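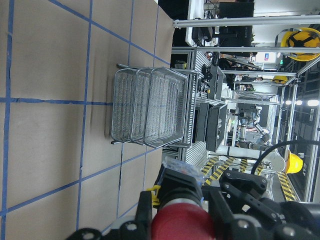 Aarti Kandpal asked at the last review whether the wire baskets were going to hold up, or whether we would be back in six months asking for plastic bins again. It was a fair question, and most of this report goes to answering it. The short version is that the baskets are fine and the stands need some work.

Period covered

March through July. This is the second of three reports under the small parts storage grant. The first one covered purchasing and the move out of the old stockroom at Olbridge.

Where we are

The grant pays for mesh baskets and stands to replace the cardboard trays at both sites. The full order was 1,000 baskets, delivered in three batches by Joshi. All three batches are now in. We have put 81 stands into use, 36 of them at Tarnberg and the rest at Olbridge. The remaining stands are still flat in their boxes in the Olbridge loading area and will go out once the shelving on the east wall is finished.

Tarnberg went first and went faster than planned. The benches there are all one height and the stands sit on them without trouble. Olbridge has a mix of old benches and new ones, and two of the old ones are too shallow for a stand with full baskets in front of it. Those benches are being swapped with deeper ones from the packing room. The swap costs nothing but it took most of June to agree on, as packing wanted their own benches re-covered first.

Bench layout

We tried several ways of laying out the work surface around a stand. The one people kept using was brown paper with a grid of blue painter's tape on top. Each cell holds one kind of part while it is being sorted, and the part goes from the cell to its basket. The paper can be thrown out when it gets dirty or creased. Tape goes down again in a few minutes.

We had budgeted for printed bench mats from Flenix and bought a sample set. They looked good, but the cells were a fixed size, and at Tarnberg the staff put tape over them by the second week. We have canceled the rest of that order and would like to move the money to spare stands (see Budget).

How the baskets are doing

The mesh is fine enough for everything we store except the smallest washers, which work their way into the weave near the rim. Those now go in a lidded tin inside the basket. It is a clumsy fix but it is cheap and people have accepted it.

Being able to see into a basket from the side has cut down on the habit of pulling everything out to check what is left. The evening shift at Olbridge mentioned this without being asked. Cleaning is also simpler – the baskets get tipped out, brushed and put back, where the old trays had to be thrown away once oil got into them.

Damage so far is minor. A few rims were bent in the second batch, all from one carton that had been dropped. Joshi replaced them at no charge. We have had no mesh tear in normal use.

How the stands are doing

The stands have been the weak point. The legs are thin rod, and on a smooth bench the whole thing slides if someone takes a full basket out in a hurry. On paper it slides less, but the paper moves with it. We have tested rubber caps on the legs of six stands at Tarnberg. They stay put, and the caps have held on through two months of use. We plan to cap all of the stands by the end of the next period.

The other complaint is about overlap. The baskets sit in a row, and getting something out of one of the back ones means reaching over the one in front. For parts that are used all day this is annoying. The answer for now is to keep the busy parts in front and the slow ones behind, and each bench has a card that says which is which. The cards at Olbridge are out of date and need redoing.

Labels

Labels are behind. We have 1,351 part types on the list and the labels were supposed to be printed by May. The list turned out to have a lot of duplicates left over from the merger of the two stockrooms, with the same screw listed under an Olbridge number and a Tarnberg number. Cleaning that up is slow desk work. The Tarnberg half is done. Olbridge is being done one bench at a time, and until then those baskets carry masking tape with handwriting on it.

Budget

Spending is a little under plan. The savings come from the canceled mats and from doing the Tarnberg installation with our own people. We ask for approval to use the unspent mat money for the rubber caps and for a small number of spare stands. No extra money is requested.

Next period

Finish the bench swap and the east wall shelving at Olbridge. Put out the remaining stands. Cap all the legs. Complete the Olbridge labels and replace the bench cards. Aarti Kandpal has asked for a walk-through of both sites before the final report, and we have suggested starting at Tarnberg at 9 a.m. and driving over to Olbridge after lunch. The date is still to be settled with both shift leads.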